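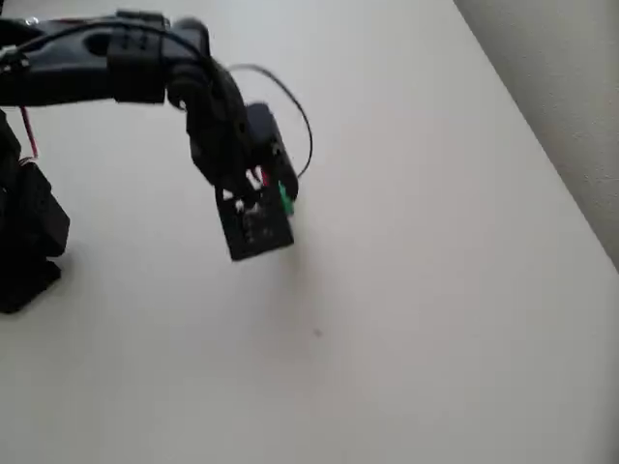 3.2 Work surface and small items

Figure 2. A small black rectangular block held over the off-white tabletop.

All sorting and placement tasks were carried out on a single plain tabletop, off-white in color. The choice of surface received more attention than the authors had first planned. An earlier round of work at the Drunadville site used a table with a strong printed grain, and reviewers of the recordings often disagreed about where the edge of a small item lay. A pale surface without pattern was therefore adopted for the whole of the present study. Dark items such as the block in Figure 2 stand out well against it, and their tilt can be judged by eye.

The item set was assembled by Yvette Cormier and consists of 17 small household and workshop objects, referred to below as the Vanags set. Items were selected for plain shape and for ease of replacement. The black block is the simplest member of the set and serves as the reference item: every sequence begins and ends with it. Pale items were allowed only where their outline could be told from the tabletop under the standard room lighting. Two candidates failed this check in July and were withdrawn.

Before each sequence the surface was wiped with a dry cloth and any item not in use was returned to its tray, which was kept on a separate shelf. Marks and tape were not permitted on the tabletop. Target positions were instead given to the operator on a printed card, following the layout rules of Nastumura. This made setup slower – a full change of layout could take several minutes – but it kept the surface the same from one sequence to the next.

In total, 2729 placements were recorded. Of these, 102 were set aside by Sajib Gunawardena during review, most often where the resting position of an item could not be agreed upon. The excluded placements are kept in the Esier archive with a short note on the grounds for exclusion, and they are not used in the tables of Section 4.

A placement was scored once the item had been let go and was at rest. Position was measured from the center of the item's lower face to the center of the target, and rotation from its longest side. For items with a square face, rotation was scored to the nearest matching side. Where an item came to rest on a face other than the one named on the card, the placement was entered as turned and no value for rotation was given.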